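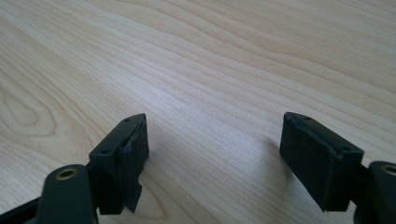 Last updated in July at 4.35pm

Lost frog king turns up in a hymn book cupboard

A children's story that was last seen in print when its author still had to queue for the telephone is to be published again this autumn, after the only complete copy was found in Fluvelcombe between a box of candle ends and a stack of hymn books with the backs off.

The Frog King's Umbrella, by Szabolcs Bíró, tells of a girl called Ilka who is sent to return a borrowed umbrella and finds that its owner lives at the bottom of a well, wears a crown and is not at all pleased about the broken spoke. To put things right she must walk to the Glass Mountain, outwit three sisters who share a single shadow, and be home before the soup boils over. She manages two of these.

Bíró wrote it in English, his third language, while working nights at a bakery in the town. It was printed locally in an edition of 533 copies, of which most were sold, a fair number were given away and the rest went soft in a cellar. Collectors have been after one for years. The copies that did come up for sale all lacked the last chapter, owing to a binder who believed the story ended rather well at page 54 and saw no need to go on.

The missing chapter is said to be the best of the lot. It is also where we learn what became of the goose, a question that has troubled a small but determined group of readers since childhood.

Vikden, the small press bringing the book back, plans a first run of 3,000. Its last venture into fairy tales was a retelling of Bluebeard for the under-fives, about which the firm now says very little. This time it has promised to leave the words alone, apart from one joke about a bishop that no longer makes sense and, according to the author's niece, never did.

New pictures will be by Dvořáček, who signs with one name and draws mainly in brown ink. The originals were by Bíró himself, and are fondly remembered by those who did not have to look at the horse. Seven of them will be kept at the back of the new edition. The horse is among them.

There has been some grumbling over the title. Early notices called the book Ilka and the Well, which Vikden felt would sell better, until a letter arrived from Dandden, the firm that looks after the Bíró estate, pointing out that the umbrella was rather the point. The umbrella has been restored. It will appear on the cover, with the broken spoke, in silver foil.

Bíró never wrote another story for children. He did begin a sequel, in which the Frog King takes a seaside holiday and is mistaken for a retired dentist, but gave it up after four chapters on the grounds that he had started to feel sorry for the landlady. Dandden holds the pages and has no plans to let anyone see them, though it did confirm that the landlady is called Mrs Prewle and that she does the breakfasts herself.

The book is meant for readers of eight and up. Parents of nervous children may like to know that the shadow sisters are dealt with fairly early on, and that the well is described at some length, including the smell.

A reading of the whole story will be held in the Fluvelcombe library when the book comes out, starting at 2pm and going on until the goose is accounted for. Seats are free and the library asks that wet umbrellas be left in the porch.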